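Bench notebook, sound and instruments
October, started 8:40 in the morning

Rehearsal at the Lund last night, ears still happy. Writing it up before I forget, because the quartet wants the same sound on all their dates there and whoever is on the desk next should be able to pick this up cold.

The room first. I'd only ever heard the Lund with a crowd in it and amplified bands on the stage, and with a small acoustic jazz group it is a completely different animal! The low ceiling over the stage gives the upright bass a big bloom at the bottom of the E string, and if the piano lid is on the long stick everything in the left hand piles up on top of it. We tried the short stick and turned the piano so the open side faces the bar instead of the drums. Big improvement. Réjean Dhillon (bass) noticed before I did, he stopped in the middle of a chorus and just grinned at me.

Pickup on the bass: the Hollby at the bridge foot, through our own little preamp, the one I rebuilt in the spring. Still has the scratchy gain pot. I cleaned it again this morning and it's better going up than coming down, so it needs a new one. Ordering 2, one for the spare unit.

Blend we ended on was mostly microphone, with the pickup tucked under it for the fast tunes. On the ballads I pulled the pickup out completely and let the mic do all the work, and oh, that is a beautiful instrument. You could hear the fingers roll off the string.
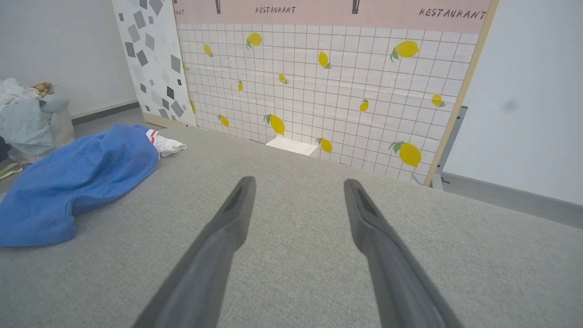 Why not use the pickup alone and save a channel?
The pickup gives you pitch and attack but very little of the wood, and in a quiet tune the bass starts to sound like it is in another building. It also grabs every thump from the stage floor. Keep it for backup and for the loud numbers, and let the mic carry the tone.

Phase: I had the polarity flipped on the pickup channel for the first two tunes and spent all that time blaming the room. Flip it back and the bottom comes right up. Check this first! Written on tape on the preamp lid now as well.

Voice. She sings very close on the verses and then leans a long way back for the held notes, a lovely old-school way of working the mic, and it means the compressor has almost nothing to do. I had it set the way I'd set it for a pop singer and it was squashing exactly the part that gives you goosebumps. Backed it off until the meter barely moved, then took it out altogether for the duet with bass. Left it out. A gentle dip in the low mids for the close stuff, nothing else. If you're tempted to add top end, walk to the back of the room before you touch anything, it's brighter back there than it is at the desk.

Drums: no mics at all on the kit except one overhead, and that only goes to the recording. He plays brushes for most of the set and the room carries them nicely. The snare wires buzz along with the bass around low A, so I put a small square of felt under the strainer plate. Helped a lot, didn't kill it. He doesn't mind a bit of buzz, says it sounds like a record.

Monitors, 4 wedges rigged, and we ended up with only the singer's and the pianist's turned on. The others asked for theirs off after the first tune and everybody played softer straight away. Such a good band for listening to each other. I'll still bring all of them. 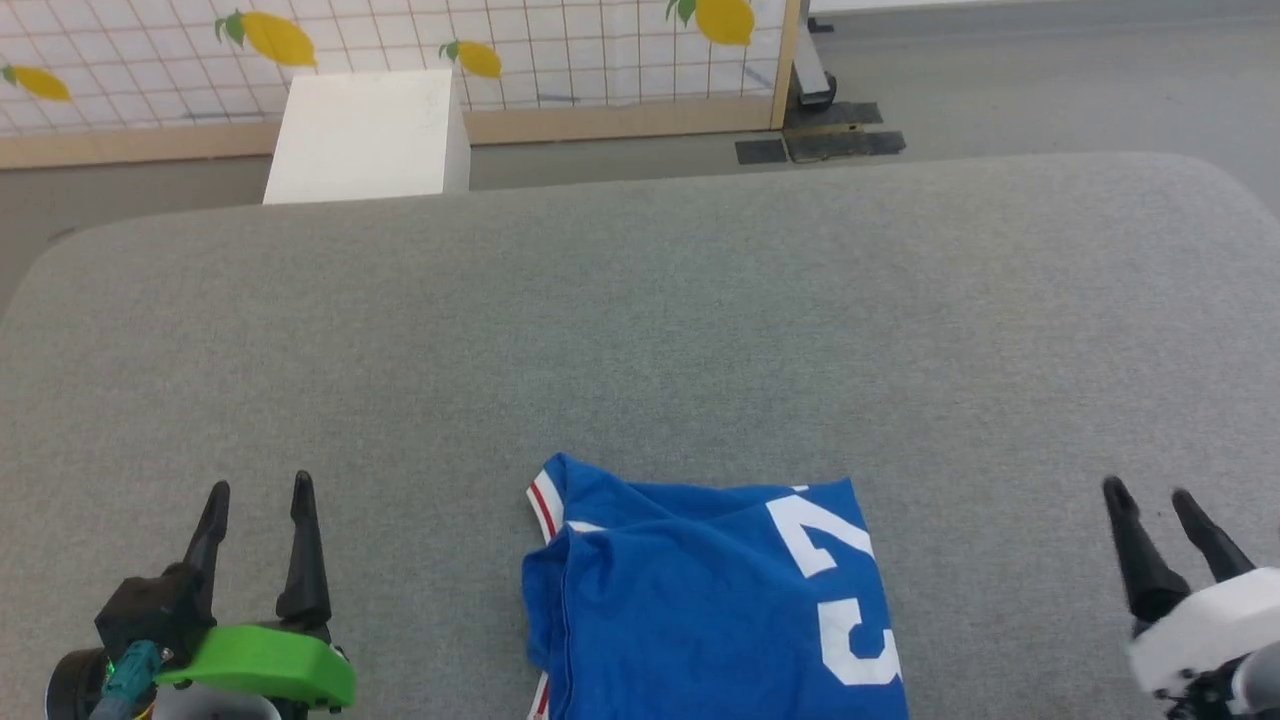
Piano mics I'm less settled on. We had the pair over the hammers, which is clear and punchy but a bit hard when he digs in, and in the second half I moved them back toward the tail. Warmer, and it sat under the voice much better, but the little answering phrases up high got lost. Next time I want to try one at each end and see if they fight. Also the Lund's piano has a sticking damper near the top, I told the house and they have the tuner coming before the first show.

Listened back to the recording this morning on the bench speakers. The Nemeo recorder dropped nothing, levels healthy, and there's a take of the slow waltz in the second half that made me put the soldering iron down. The intro is free time, bass and voice only, and then the brushes come in so quietly you're not sure when it happened. Marked it at minute 39 on the log sheet. Have a listen when you're in, it's on the shared drive under Harell, same folder as the summer sessions.

To do before the first date:
Gain pot on the preamp, and recheck the battery clip while it's open.
New foam for the bass mic cradle. The old one is crumbling and leaves bits on the tailpiece.
Longer cable for the overhead, it was pulled tight across the stair.
Ask the singer if she wants a touch of plate reverb on the ballads. I tried some on the playback and liked it very much, but it's her sound.
Copy the desk settings out onto paper, the scene memory on that console can't be trusted.

11:15. Preamp is open. The pot is worn right through at the bottom of its travel, so that explains the scratch. Taking the spare unit apart next to see if its pot has gone the same way.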